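Subject: Re: [zellside-users] Index rebuild time after moving to 92

On the Zellside list, 4:10 pm, a subscriber wrote:
> We upgraded the Leclerc host from 2 to 92 last night and the
> nightly rebuild now takes 41 minutes. It used to finish before
> the backup window opened. Row count is 3,765 in the lookup
> table, so size can't be the problem. Is there a setting I missed?

Check the collation on the lookup table first. The upgrade script leaves existing tables on the old collation and creates new ones with the new default. Any join across the two converts the text column row by row and ignores the index.

Run the schema report and compare the third column. If the values differ, convert the lookup table, then rebuild once by hand before the nightly job runs. Stop the Grellero sync while you do this. It holds a read lock and the conversion will sit waiting for it.

If the collations match, post the query plan along with the log from the Nuvudberg side. The summary page drops the wait times, so send the raw log.

> Also, can the old index files be deleted?

Yes, after one clean rebuild. Keep the map file, as the restore tool still reads it.
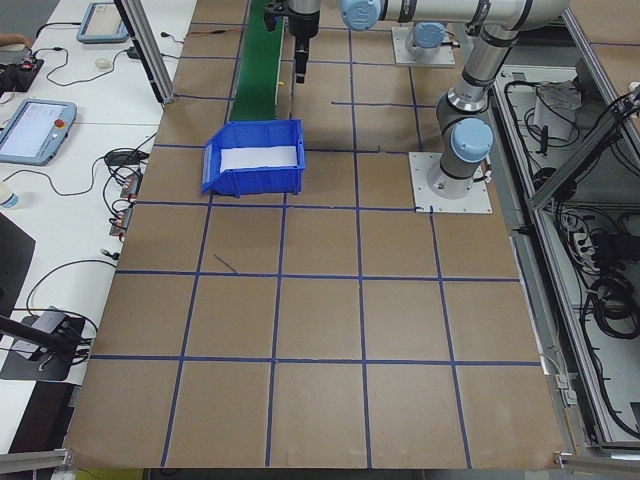
The map file is small and can stay in the same directory as the new index.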